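Skilla opens household reuse room at Ekavside

Tuesday, April 16, 2024

Skilla, the household reuse service, has opened a sorting and packing room at Ekavside, where residents can bring small items they no longer want and take away others at no charge.

The room handles the sort of things that collect in drawers, hallways and under the sink: footwear, sponges, tape, plastic kitchen tools, ornaments and stationery. Larger goods such as furniture and white goods will still go to the Doltow depot, which already runs a collection service for them.

Skilla ran a trial at Doltow over the winter. In that time it took in 1258 small items and found new homes for 1202 of them. The rest were recycled where possible. The trial showed that most people were happy to give things away but did not know where to take anything that was too small for a charity shop to bother with. Single items and part-used supplies made up a large share of what came in.

The new room is run with Saengthong, a packing supplies firm, which is providing boxes, labels and paper for the first year. Saengthong will also take back used cartons in fair condition so they can go round again.

Everything that arrives is first laid out on a covered table. The cloths are white with a grid of thin black lines, which makes it easier to set things apart from each other and to judge their size before choosing a box. Items are spread out with space between them and checked for damage. Like is then put with like — tape with tape, sponges with sponges — and each group moves on to the shelves or to a packing box.

Shoes and sandals are accepted singly as well as in pairs. Odd ones are kept on a separate shelf for six weeks in case the other turns up, and a fair number were matched this way at Doltow. Rolls of tape are accepted if there is a usable length left on the core. Sponges must be clean and dry.

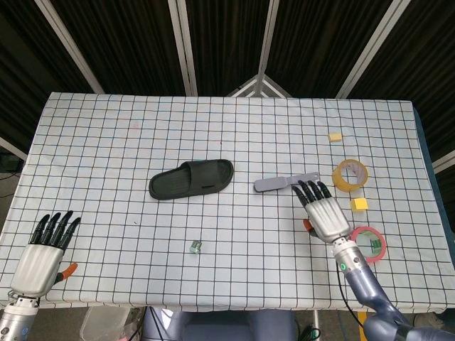 What residents can bring

The room will take clean footwear, sponges and cloths, tape of any colour, plastic and wooden utensils, small ornaments, pens, string, and unused wrapping paper. Glass is accepted if it has no chips or sharp edges. Small pieces should be handed over in a tub or envelope so they are not lost among other things.

It cannot take batteries, medicines, paint, aerosols, knives or anything electrical. These should go to the household waste site in the usual way.

Each household may bring up to 11 items in one visit. There is no limit on the number of visits, and no need to bring something in order to take something away.

Opening times and boxes

The Ekavside room is on the ground floor and has step-free access from the car park. It is open on weekday afternoons and on Saturday mornings. No booking is needed for drop-offs.

From May, residents will also be able to ask for a mixed box of household basics. These are packed to order and are meant for people moving into a first home or setting up again after a move. Requests can be made at the desk, and boxes will be held for collection for up to 6 days.

Skilla will review the opening hours at the end of the summer. A list of accepted items is available at the desk and at the Doltow depot.

ENDS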